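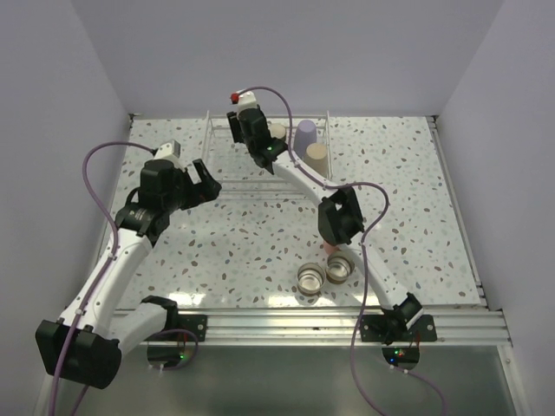
Cutosska build log, thread for August. Long one. I skipped July, so there's some catching up.

Short version first: the two-arm bench is running in the shared shop, both arms take commands from one PC, and I can leave it on for an evening without standing over it. Unloading dishes is the job I picked for it.

Power. I started with both arms on one supply. Whenever they lifted together the voltage dipped and the right one dropped out. Now each arm has its own supply and its own fuse. Should have done that in the spring.

Control loop runs at 200 Hz. I tried going higher and the bus started losing packets, so 200 it is. The motion code is my own, in a repo called Nullton. It's messy and there's no readme yet. Please don't ask for the link this week.

Mounting. The first version had the arms clamped to the edge of a desk. They crept. After an hour of running, every saved position was off by 4 or 5 mm. Moving to bolted plates on an aluminum rail fixed most of it. I check the bolts on Sundays and so far they've stayed tight.

Cables took longer than the mounting did. Too short and the wrist pulls on the plug. Too long and the slack catches on things. I went through three lengths before I settled on one.

Calibration is still by hand. I drive each gripper to four marked points, write down the joint angles and let a script solve for the base position. It takes me most of an hour. I'd like to get that down to ten minutes but it isn't the worst problem I have.

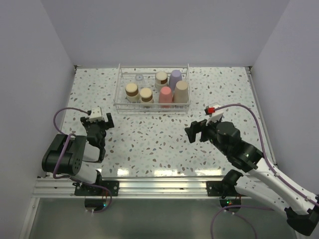

Grasping is the worst problem I have. The arm gets to the right spot most of the time, and then the fingers close a little too high or too low and the cup tips. Shape matters more than I expected. The banded cups, the tall beige one and the clear glass all want a different approach height, and I had one number for everything. I also have to plan for them standing close together in the rack, where the open fingers need room on both sides before they can close. Right now I'm adding a height and a finger width per cup in a table. Not elegant.

The clear glass is going to be its own project. My detector is color based, and a clear thing on a speckled surface gives it very little to work with. I may just hard-code a position for it until the rest works.

Someone asked about cycle counts. I logged over 1000 moves on the right arm as of 4/8/18. One gear in the wrist is getting noisy. The left arm has done a lot less and still sounds new.

Two-arm work: I've only got them taking turns. There's a lock in the code so one waits while the other is past the middle of the table. Slow, but they haven't hit each other since I put it in.

The shop name for the right arm is Lei and the left one is Nikulari. I didn't choose either. They're in the config file now so I'm stuck with them.

Next up is new finger pads. I want something softer with a bit of grip, probably cut from sheet rubber. If you've used a material that holds up on smooth cups, reply with what it was and how thick.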